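Setting Up Shop: What We Learned From Arranging a Small Practice Grocery

Project report, Retail and Everyday Spaces
Roos Verhoeven, Chie Morikawa and Yuk-lan Hung
Advisor: Isamu Sugawara

1. How the project got started

Our project began with a question that Chie brought back from her weekend job at the Bambridge market: why do people in a small shop so often walk right past the thing they came in for? She had watched it happen with garlic, with mustard and with batteries, and she was sure the shelves had something to do with it. The three of us talked about it for most of a lunch break, and by the time we got up from the table we had more or less decided on our topic.

We were lucky enough to have the use of the practice shop at Flerbridge for most of February. It is a lovely place to work, small enough to cross in a few steps but with proper shelving and a produce display like you would find in a real neighborhood grocery. We wanted to try different ways of laying out the goods and then ask classmates to come in with a short shopping list and find what was on it.

2. The produce display

We started with the fruits and vegetables, partly because they looked so cheerful and partly because we thought they would be easy. (They took us longer than everything else put together!) The produce is all artificial, so we could move it around as often as we liked without bruising anything. The display is black metal with trays on two levels, and we talked a great deal about what ought to go up and what ought to stay down.
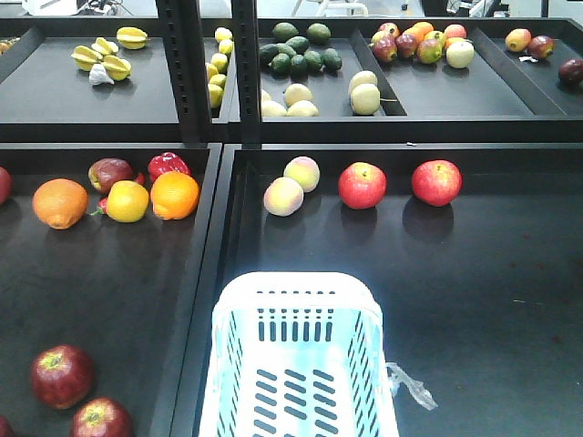

Yuk-lan's idea was to give the smaller or more unusual things the upper level and let the apples and peaches have the roomier trays underneath. She argued that most people know an apple from across the room, while a star fruit deserves a little help. The lemons were a pleasure to deal with, as they fit nicely in a narrow compartment and stayed in line. Avocados and pears went near each other, and we had a friendly disagreement over whether two green things side by side would confuse people. Roos thought they would. Chie felt that the avocados were so much darker that it hardly mattered, and in the end we kept them as neighbors.

The garlic is a story of its own. We put it beside the star fruit as a sort of experiment, to see whether a white bulb would stand out next to something yellow. Several classmates found it right away, and several others went looking for onions first and expected garlic to be close by. We had no onions. Looking back, we should have thought about what people expect to find together before we thought about color.

We also mixed apples, citrus and peppers in one tray, the way a shop might look late in the day after customers have picked things up and changed their minds. This was Roos's suggestion, and it gave us some of our most useful notes. People slowed down at the mixed tray. Hatsue Maruyama, who kindly took part in our trial on a Friday, told us she enjoyed looking through it but would not want to do so with a bus to catch.

3. The packaged goods

The white shelving was a different kind of work. Bottles and jars stand where you put them, which was a relief after the fruit, but they also hide behind one another. We hung the snack packets from hooks at the top, where their colors could be seen from a distance, and kept the bottles together on the shelf below so that anyone looking for a sauce would only have to search in one spot. 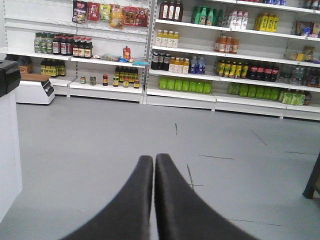 Figure 2. Snacks on the hooks, bottled condiments below them, and small jars spaced along the bottom shelf.

Spacing the jars apart was a late change. In our first layout they stood shoulder to shoulder, and classmates kept bending down to read one label after another. With some air between them, the different label colors did a good part of the job. We left the unit only partly stocked on purpose, as we wanted to know whether gaps would bother people. A few said the shelves looked a bit bare, but they still found their things.

4. Results

We ran 84 searches altogether, using 2 layouts. In the second layout, 70 of them ended with the right item in the basket on the first try. The slowest search of all was for garlic, at 286 seconds, and we are grateful to that classmate for not giving up. Only a handful of the searches were done with the first layout, which we gave up on fairly early, so we have not tried to compare the two in any strict way.

5. What we would do differently

We would begin with the shopping lists next time and arrange the shelves afterward. We would also ask a few older shoppers to join us, especially for the bottom shelf, where the jars ask for a good deal of bending. Chie would still like to try the garlic next to the peppers, and Mr. Sugawara has said we may have the room again in the spring if we put in our request early.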